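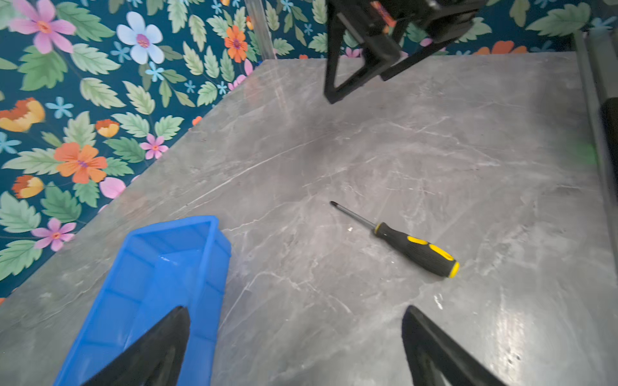

Wrist view: screwdriver and blue bin on the marble-look top.

Skarnero: two-arm tidy-up recordings
Version 4, October 18, 2024

Skarnero is a little dual-arm cell built on aluminium extrusion, and this set holds 113 recordings from it. The objects are everyday workshop stuff, mostly hand tools and plastic trays. We started in April with one arm, and adding the second made everything so much more fun!

What you get
Each recording has its own folder with video from the fixed camera and the wrist cameras, joint positions for both arms, and a short text note.

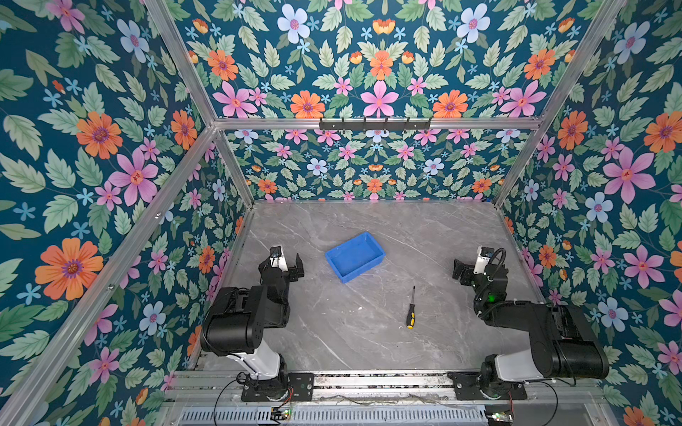 Folders are named by session, then by take. Joint angles are in radians, left arm first. If you're loading everything at once, use the Cesine script in tools/ (it skips the 5 takes listed in bad_takes.txt, where the clocks drifted).

Known quirks
Gripper values before version 2 run backwards, so 0 means open. The floral walls are busy on purpose: we wanted a background with plenty of colour, and we love how it looks.
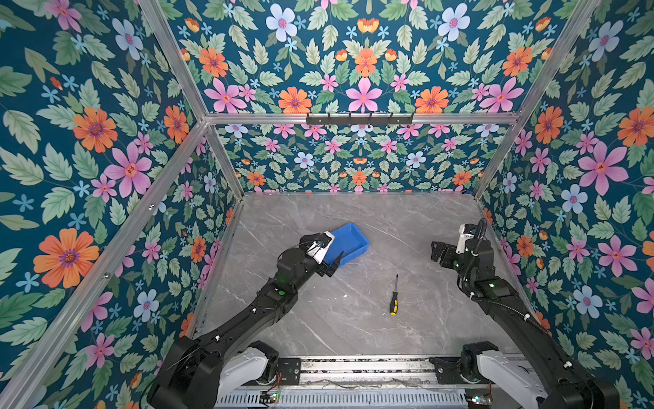

Givton Shared Workshop | Robotics Club

Pull requests are very welcome, especially for the viewer. Please keep one fix per request and run the checks in Cuesta, our small test suite, before you send it. New takes go in incoming/ until another member has watched them through.

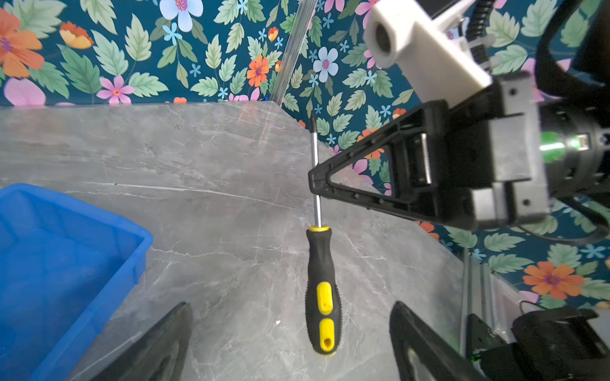

Can I train on the wrist video alone?
You can, but keep the joint positions from the same take if your model will take them. The loader has a wrist_only setting that leaves out the fixed camera.

Licence: CC BY 4.0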